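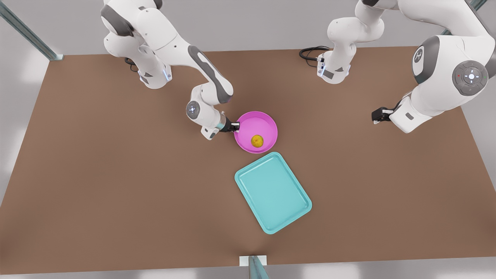
Two white robot arms at a brown tabletop.

About Fonero

Fonero is a court reporting and case-tracking service. We record what takes place in open court, from first hearing to sentence, and supply the record to newspapers, law offices and public libraries. The company was set up in April as a merger of two smaller services, Vernow and Mazza. Both names are still used on older files in the archive.

What we cover

Our reporters attend criminal and civil hearings in 44 courtrooms across 4 districts. Coverage includes charges, pleas, bail and custody rulings, adjournments, verdicts and sentences. Family and juvenile matters are not covered. Sealed cases are removed from the index when the order is received.

How a report is made

A reporter takes notes in the courtroom and files a draft the same day. An editor checks names, case numbers and the wording of each charge against the court list. Drafts that do not match the list are held until the clerk's office confirms the entry. An accused person is described as charged until a verdict is entered. If a plea was not taken, the report states this.

The archive

Case records are stored in Welum, our own database. Each record has a case number, a court code and a list of hearing dates. Subscribers may run searches by any of these fields and export up to 1,000 records at a time. Records from Vernow that predate the merger have no court code and must be searched by case number.

Corrections

Requests for correction should be sent in writing with the case number and a copy of the court document relied on. Replies are sent within 20 working days. Corrected reports carry a note at the foot showing the original wording.

Page last revised 18 June 2020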